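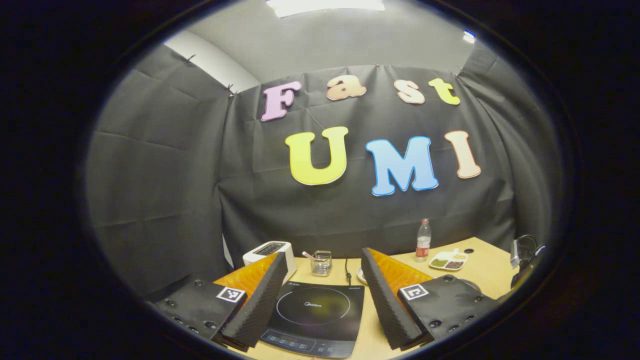 Give it one winter and the thing will be in the closet with the bread machine, wrote a reader in Birnthorpe when I asked for opinions on single-burner induction cooktops. The same letter went on to say that a toaster, a kettle and a decent lunch counter had been enough for three apartments in a row, and that anyone who wanted more should rent a place with a stove.

KITCHEN & HOME / SMALL SPACES

I have some sympathy. The one-table kitchen has been sold to us hard lately. The Bozsik showroom in Drostham had a whole corner given over to it in September: a flat black cooktop, a toaster pushed to the back, a divided dish of beans nobody was going to eat. The sales card promised "a full kitchen on one tabletop." The bundle, named Briltano, came to $686 before the pans.

A full kitchen it is not. You get one hot spot, so dinner becomes a line. Rice first, then the beans, then whatever you were hoping to eat hot with them. Green beans go limp while they wait. Baked beans forgive you, and I suspect that is why they turn up so often in meals cooked this way.

Then there is the cord. Every appliance on a small table has one, and it has to go somewhere. Run it off the back and you lose several inches. Run it off the side and you will catch it with your hip. I cooked on a single burner for 2 months and never found a place for it that I liked.

The toaster I would defend. It asks for little, it does its job, and it can sit in a corner between breakfasts. Keep the cooktop well forward and give it some clear space on both sides. Stand the forks and spoons up in something small, and find another home for the water bottle, which always ends up where the cutting board should go.

As for the price, a plain burner at the discount store across the road from Bozsik was $281 less than the cheapest set in the showroom, and it boiled my pasta water perfectly well. The matching trivet I can live without.

Whether the Birnthorpe reader is right about the closet, I will know by spring. Mine is still on the table, mostly for eggs.

Letters to the kitchen desk are welcome and may be edited for length | All rights reserved | Back to top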